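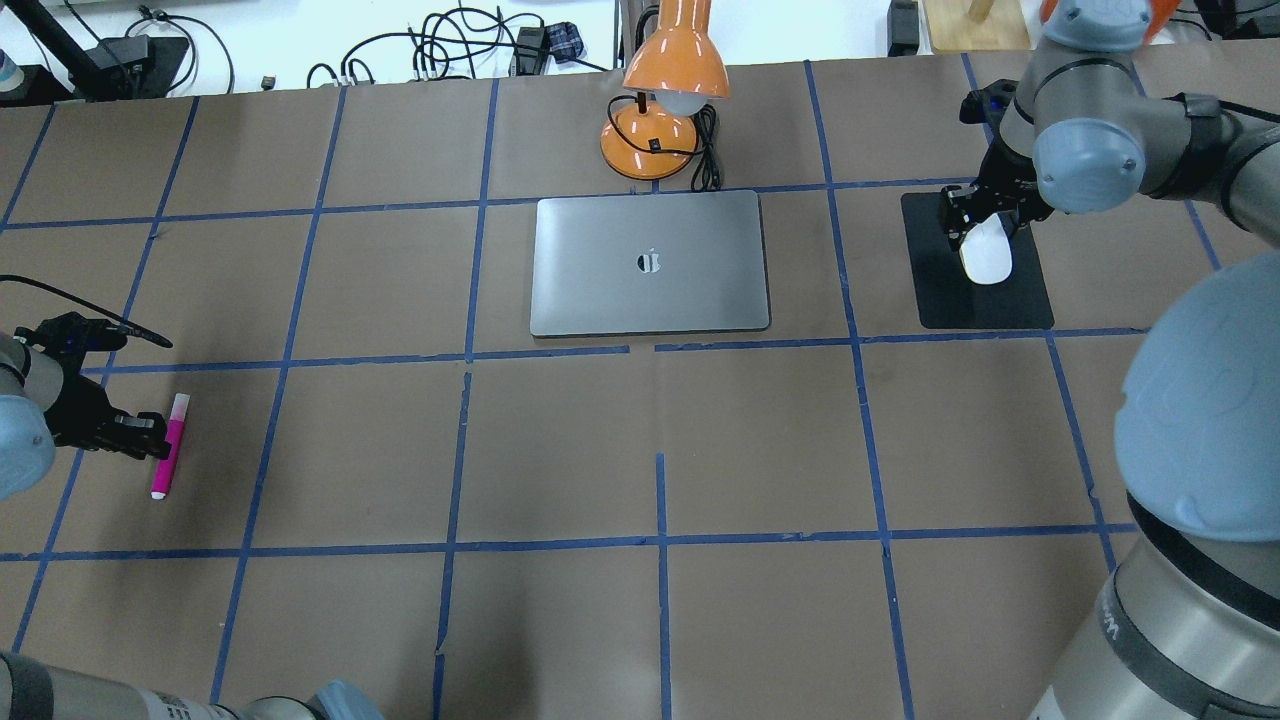 Tresolard-Bureau

Démonstrations de rangement d'un plan de travail à deux bras, enregistrées pendant la journée portes ouvertes de l'atelier Zirkeck

Sommaire
Présentation
Déroulement de la visite
Poste et objets
Tâches
Organisation des fichiers
Annotations
Chargement
Limites connues
Données personnelles
Licence et citation
Historique des versions

Présentation

Tresolard-Bureau regroupe 113 épisodes de manipulation téléopérée sur un plan de travail quadrillé. Les épisodes ont été enregistrés un samedi de juin, à Zirkeck, devant le public. Deux bras industriels placés autour de la table déplacent des objets de bureau d'une case à l'autre.

Le jeu complète Tresolard-Cuisine et reprend son format. Il est plus petit et moins régulier : les consignes étaient choisies sur place, souvent par les visiteurs, et le rythme dépendait des groupes. Nous le publions surtout pour l'évaluation et pour les essais de segmentation temporelle. Il ne suffit pas à entraîner une politique depuis zéro.

Déroulement de la visite

L'atelier était ouvert de 10 h à 17 h, avec une pause à midi. Chaque groupe passait au poste pour une démonstration, posait ses questions, puis rejoignait la salle de projection. Une personne de l'équipe Salo tenait les commandes, une autre annonçait la consigne à voix haute et lançait l'enregistrement depuis le logiciel Vogler.

Les consignes étaient imprimées sur des cartes. Un visiteur en tirait une, et l'opérateur l'exécutait. Quand la disposition des objets rendait la consigne impossible (case d'arrivée déjà occupée, par exemple), la carte retournait dans le paquet. Ces tirages annulés ne figurent pas dans le jeu.

Les premiers épisodes de la matinée sont plus lents. Après la pause, l'opérateur a changé, ce qui se remarque dans les trajectoires : approche plus verticale, fermeture de la pince plus tardive. Le champ operateur vaut A ou B selon le cas.

Entre deux groupes, les objets étaient laissés où ils se trouvaient. La position initiale d'un épisode est donc en général la position finale du précédent, sauf mention remise_a_zero dans les métadonnées.

Poste et objets

La table est recouverte d'un support brun partagé en cases par des bandes d'adhésif bleu. Les bandes ont été posées à la main, sans gabarit. Les cases ne sont ni tout à fait carrées ni tout à fait égales, et le fichier grille.json donne les coins mesurés pour chacune. Merci d'utiliser ce fichier au lieu de recalculer la grille à partir d'un pas constant.

Les objets manipulables, au nombre de 5 :

ordinateur : un portable argenté, toujours fermé
tapis : tapis de souris noir
souris : souris blanche
lampe : lampe de bureau orange, à abat-jour conique
marqueur : marqueur magenta

Les deux bras portent une pince noire à doigts parallèles. Dans les fichiers, ils s'appellent bras_1 et bras_2. Leur numéro est celui du contrôleur et ne change pas avec le point de vue. Attention si vous affichez plusieurs flux côte à côte : le bras qui apparaît à droite dans une vue n'a aucune raison d'être à droite dans une autre.

Trois types de vue sont fournis : vue de tête, vue de poignet, vue fixe. La vue de poignet est la plus utile pour vérifier la position de la pince par rapport aux bandes.

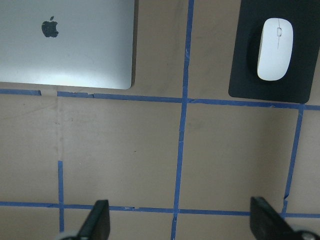 Vue de poignet : pince ouverte au bas de l'image, ordinateur et souris dans la partie haute.

Dans cette vue, l'adhésif présente par endroits des coupures et des bords irréguliers. Un détecteur de lignes réglé trop strictement coupera certaines bandes en plusieurs segments. Nous avons gardé les images telles quelles, sans retouche.

Tâches

Le jeu couvre 7 consignes. La formulation retenue dans le champ consigne est celle de la carte :

T1 : poser le marqueur dans la case indiquée
T2 : poser la souris sur le tapis
T3 : retirer la souris du tapis
T4 : approcher la lampe de l'ordinateur
T5 : écarter la lampe de l'ordinateur
T6 : faire glisser le tapis d'une case
T7 : placer le marqueur à côté de l'ordinateur

T1 et T7 représentent à elles deux plus de la moitié des épisodes. Le public les demandait volontiers, et elles se terminent vite. T4 et T5 sont rares, le cordon de la lampe gênant les déplacements longs. L'ordinateur sert de repère dans plusieurs consignes ; aucune ne demande de le soulever.

Pour T1, la case visée est notée par une lettre et un chiffre, dans le champ cible. Le repère de la grille est décrit en tête de grille.json. Pour T7, le côté n'est pas imposé : un marqueur posé à gauche ou à droite de l'ordinateur compte comme réussi, à condition de ne pas toucher le capot.

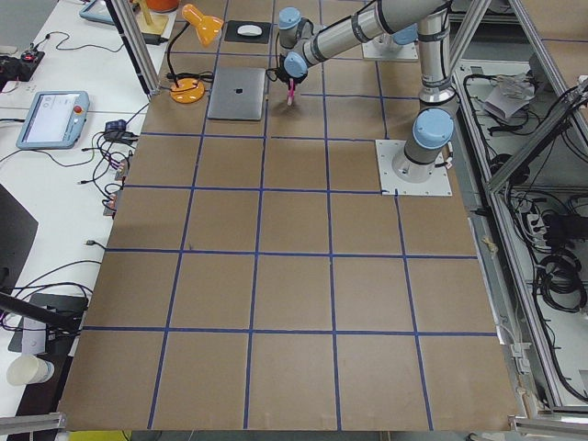

Le critère de réussite est appliqué à la dernière image de l'épisode, une fois la pince ouverte et le bras relevé. Un objet à cheval sur une bande est rattaché à la case qui contient son centre. Si l'annotateur hésite, le champ reussite vaut null. Les épisodes interrompus par l'arrêt d'urgence sont conservés avec la valeur false et une note dans commentaire.

Organisation des fichiers

tresolard_bureau/
 LISEZMOI.txt
 grille.json
 episodes.csv
 videos/
 tete/
 poignet/
 fixe/
 etats/
 segments/
 calibration/

Les noms de fichiers suivent le modèle ep_NNN, avec le même numéro dans tous les dossiers. Les vidéos sont en MP4, les états en Parquet. Chaque ligne d'état contient l'horodatage, les positions articulaires des deux bras, l'ouverture des pinces et la commande envoyée. Les horodatages viennent de l'horloge de la machine d'enregistrement ; ceux des caméras y sont ramenés par Vogler au moment de l'export.

Le dossier calibration contient les paramètres relevés le matin, avant l'ouverture. La caméra fixe a été touchée en cours d'après-midi et recalibrée. Le fichier fixe_apres_midi.json remplace alors fixe.json, et la colonne calib de episodes.csv indique lequel prendre.

Annotations

Le jeu contient 1616 segments temporels. Un segment a un début, une fin, un bras et une étiquette parmi : approche, saisie, transport, depose, retrait, attente. L'étiquette attente revient souvent. L'opérateur s'arrêtait pour laisser passer une question ou pour montrer la pince de plus près, et nous n'avons pas raccourci ces moments.

Chaque épisode a été annoté par une personne puis relu par une autre. Les désaccords portaient presque tous sur la frontière entre approche et saisie. La règle appliquée est la suivante : la saisie commence à la première image où les doigts se referment, même s'ils ne touchent pas encore l'objet.

Chargement

Le paquet Python tresolard lit ce jeu sans option particulière :

pip install tresolard
from tresolard import charger
jeu = charger("bureau")
ep = jeu.episode(12)
ep.etats.head()

Pour ne télécharger qu'une vue, passer vues=["poignet"] à charger. Les états et les segments sont toujours inclus.

Limites connues

Le poste n'a pas été isolé pour l'occasion. La vue de tête et la vue fixe montrent les câbles et le matériel posés autour de la table, et leur disposition change un peu au fil de la journée. Un modèle entraîné sur ces seules vues peut s'appuyer sur le fond.

L'éclairage varie. Des reflets apparaissent sur le capot de l'ordinateur, surtout en vue de poignet, et l'ombre des bras traverse souvent les cases.

Les deux bras bougent rarement ensemble. Pour de la coordination bimanuelle, Tresolard-Cuisine convient mieux.

Le marqueur peut rouler après la dépose. Dans ce cas, la position finale annotée est celle de la dernière image, parfois différente de l'endroit où la pince s'est ouverte.

Données personnelles

Le son n'a pas été enregistré. Les images où un visage apparaissait ont été retirées, avec les états correspondants, et la coupure est signalée dans la colonne trous. Si vous étiez présent et que vous pensez être reconnaissable dans un épisode, ouvrez un ticket en donnant le numéro de l'épisode : la vidéo sera retirée le temps de la vérification.

Licence et citation

Données sous licence CC BY 4.0, code de chargement sous licence MIT. Pour citer le jeu : Équipe Salo, Tresolard-Bureau, atelier Zirkeck, version 1.1.

Historique des versions

1.1 : correction des coins de la dernière rangée dans grille.json ; ajout de la colonne calib ; relecture des segments de T6.
1.0 : première publication.

Les erreurs d'annotation se signalent par ticket sur le dépôt, avec le numéro d'épisode et l'horodatage du segment concerné.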